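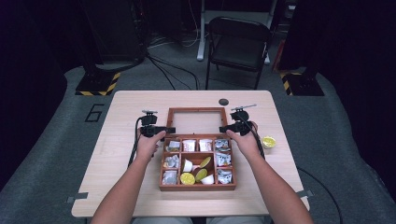
Rakiya Danladi is coming to Heywood!

If you've read any of her three books, you already know why we're excited. If you haven't, there's still time to borrow one before she speaks to us on Nov 26, 2021, in the upstairs hall.

Rakiya grew up in Murkness, the youngest of five, and learned to swim at 30. Eight years later, at 38, she became the first person from her town to swim the full length of Drekus Lake, a crossing that took her 14 hours (she still says the last mile was the worst thing she has ever done on purpose). Her first book, Cold Start, came out of the diary she kept that year, and it's a wonderful read – funny, blunt and full of terrible sandwiches.
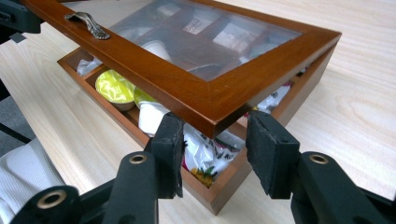

These days she lives in Pletby with her husband and two very old dogs, coaches adult beginners, and gives talks all over the region. Her new book follows the women who swam the same lake in 1955, and she tracked down the daughters of two of them for it. I heard her read a chapter last spring and the room went completely quiet, then everybody wanted to talk at once.

She'll speak for an hour and take questions after. Signed copies of all three books will be on sale, cash or card. Members get in free and can bring one guest. Please let the front desk know if you're coming so we can put out enough chairs – and bring your questions, she loves the odd ones!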